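Notebook, garment folding by demonstration
15/08/2020

Saturday, so the building is quiet and the kettle is mine.

Picked up from where July left off. The Clastlow set now stands at 1568 demonstrations, of which 359 are jumpers. The rest are T-shirts and tea towels, the easy relations. Josiane Chevalier went through the jumper lot on Thursday and threw out 12 for what she has labelled "dithering". All 12 are mine. I have asked for a second opinion and been told she was it.

Her point, once I had stopped sulking, is fair. When I fold a jumper with my own hands I pause, look at it and change my mind, and none of that matters. With the hand-held gripper every pause goes in the log as something the arm ought to learn. Saarela (the arm, for anyone reading this later) has duly learned it. On Wednesday it hung over a sleeve for nine seconds like a man choosing a sandwich.

Rules for this batch, agreed with J.:
- decide the grasp before squeezing the trigger
- sleeves first, then hem to collar
- if the knit slips, open fully and go again, no nibbling
- bad take: say "scrap" out loud and stop the recording

The last one still needs someone to remember to read the audio notes. Me, presumably.

Also had a go at driving Saarela remotely from the Vergate handset, same fold, to compare. Slow. Depth is the trouble: on the screen the fingers look as if they are on the cloth when they are well above it, so I kept closing on air. Got one sleeve over in the time it takes to do four whole jumpers by hand. Fine for corrections at the end of a fold, hopeless for bulk. J. disagrees and will say so in the margin.
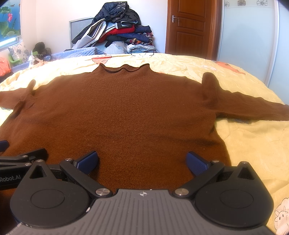 Knits go on behaving worse than anything woven. Pinch too shallow and you get a tuft of wool and no sleeve. Pinch too deep and you take the back layer and whatever is under it, and then the cover comes along for the ride. Best results so far come from going in low with the gap kept narrow, closing slowly, then lifting a little before moving across. Brown on a pale cover at least gives the tracker an edge to find. The cream one from Coltedton on a white sheet was a waste of a morning.

Rolled collars: unsolved. Leaving them alone for now and calling it a policy.

To do
Retrain without the 12 and see if the hovering goes.
Clean the pads, lint everywhere.
Ask J. whether left sleeve first or right sleeve first matters. I have been doing whichever is nearer, and I suspect that counts as dithering too.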